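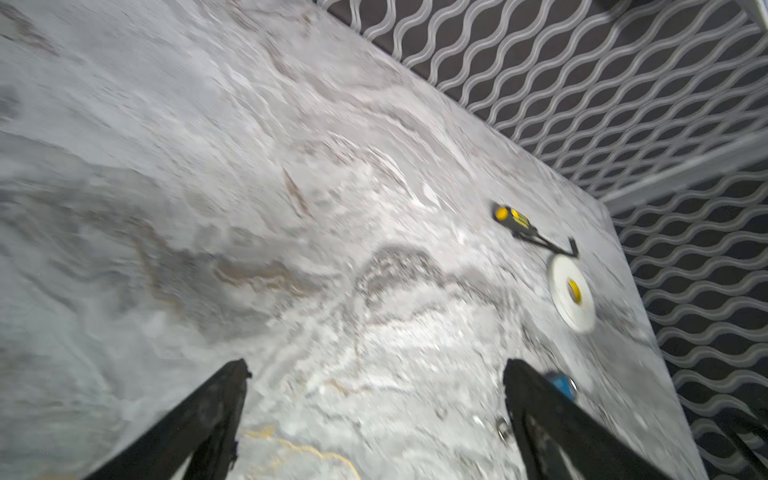 Lestomier questions the case for yet another tool organiser

New bench guide from the Edside storage firm asks buyers to try two baskets and a clear table first

EDSIDE, Sunday, January 12, 2025. Lestomier, which sells shelving, rails and wire baskets to homes and small workshops, today publishes the Yuen Bench Guide, a free booklet on keeping small tools in order. It recommends buying very little, and in several places it recommends buying nothing at all.

That may seem an odd thing for a storage firm to put its name to. We have our doubts about a good deal of what is written on tidy workbenches, including some of what we have written ourselves. Our September catalogue said that a fitted drawer insert would "end the hunt for the hex key". We had no evidence for that line and it has been dropped.

The guide deals with the sort of things that collect on any worktop where small jobs get done: a screwdriver, a hex key, a roll of tape, a padlock and its key. Each of them is easy enough to put away. They are also very different in shape, and this is where many organisers come unstuck. A tray moulded for a screwdriver is no use for tape. A peg that suits a roll of tape will let a hex key slide straight off. Makers tend to answer this by adding more compartments, and the owner then has to remember which compartment is which.

Before writing the guide we went through 17 small-tool organisers, our own among them, and read the claims on the packaging. Many promised to save time. We found very little to say how the time had been measured, or against what. A messy bench with a familiar mess may well be quicker to work at than a neat one laid out by somebody else. We can't say for certain, and we don't think the people printing the boxes can either.

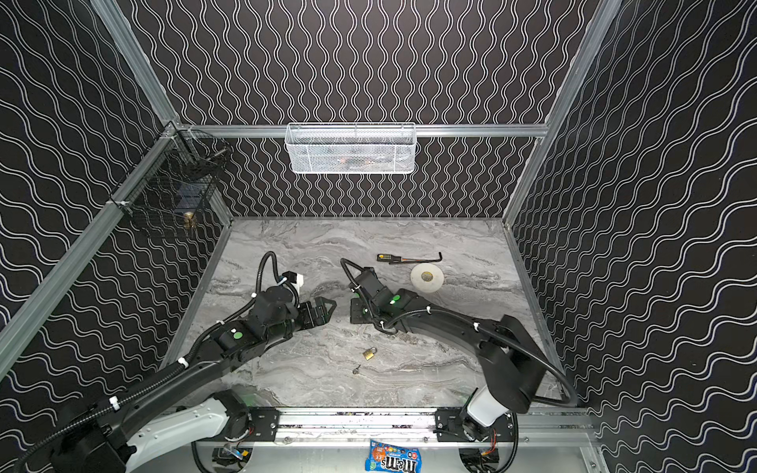
What the guide suggests

The advice starts with the surface. Clear it, wipe it down, and put back only what the next job needs. If a tool has been sitting there through three jobs and has been used in none of them, it should live somewhere else. Readers with a patterned top are told to take extra care over small metal parts. A grey-and-white marble pattern is pleasant to look at and hides scuffs well. It can hide a small silver key as well, so the guide suggests looking across the top from a low angle before calling it clear.

Next come the baskets. Two are enough for a small bench, one at the back and one at the side, both hung off the work surface where they take up none of the space you need. Wire mesh is our preference. We sell it, so readers should weigh that as they like. The reason we give is a plain one: with mesh you get some idea of what is inside without tipping it out. We would go no further than that. From a few steps away mesh shows you a shape or a patch of colour, and whether that is the thing you want is often a guess. Anyone who tells you that a wire basket lets you see everything at a glance has probably not filled one.

Using two colours of basket helps. The guide suggests white for things used often and black for things used rarely, but any rule will do if the people at the bench can remember it. Labels are optional. Our view is that a label on a mesh basket mostly gets in the way of the mesh.

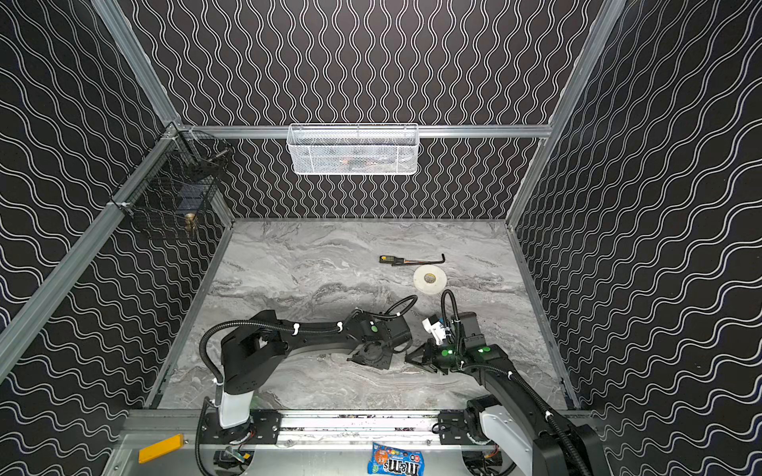 A white mesh basket hung at the back, a black one at the left, and a hex key and tape still out on the worktop.

Where we are less sure

Very small items remain a problem. A key will go through a wide mesh or get caught in it, and a padlock put away apart from its key is a nuisance waiting to happen. The guide tells readers to keep the two together, with the key tied to the shackle while the lock is not in use. This is an old answer and a slightly fiddly one. It does nothing for security and should never be used on a lock that is guarding anything.

Long hex keys are awkward too. Lay one flat in a shallow basket and everything else lands on top of it. Stand it up and it tips the moment another tool is taken out. We tried clips, a magnetic strip and a plain cup. The cup did best, though it falls over when empty, and we are not going to pretend this is a finished piece of design.

Tape should lie flat. Stood on its edge it rolls, and on a smooth top it can roll a fair way. Storing it on a hook keeps it off the bench but leaves the sticky edges open to dust. The guide gives both methods and leaves the choice to the reader.

How it was tried

The guide's layout was used for six weeks at our workroom in Wiststead, on a bench shared by three members of staff. They were asked to clear the surface at the end of each day and to note anything they couldn't find. The notes are reprinted in the booklet, gaps and all. On some days nobody filled in the sheet, so we have not turned the results into a percentage.

What the notes do show is that the baskets were used more for putting things away than for finding them again. Staff would often leave the tools for the next morning's job lying out on the top. The first draft of the guide called this a failure.

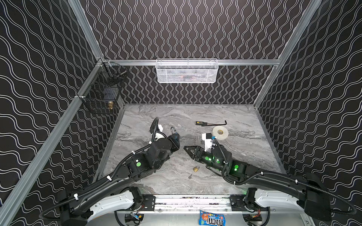 The final version allows it, so long as the things left out belong to the same job and the middle of the surface can be cleared in one go. A rule that everyone breaks by the second week is not worth printing, however good it looks in a catalogue.

It was a small trial, run by a firm with baskets to sell, at one bench and with people who knew they were being asked about tidiness. We would want to see it repeated by someone with no interest in the outcome before making any claim from it. Until that happens, no Lestomier packaging will mention the trial.

Availability

The Yuen Bench Guide is free from the Lestomier counters in Edside and Wiststead while printed copies last. There is no voucher inside and no need to leave an email address. Customers who bought a drawer insert on the strength of the September catalogue may return it to either counter, used or unused, for a full refund.

Notes to editors

Lestomier supplies rails, shelving and wire baskets for kitchens, utility rooms and workshops. Yuen is the name of its range of printed guides. Extracts may be reproduced provided the section on the limits of the trial is included. Press copies can be collected from the Edside counter during opening hours.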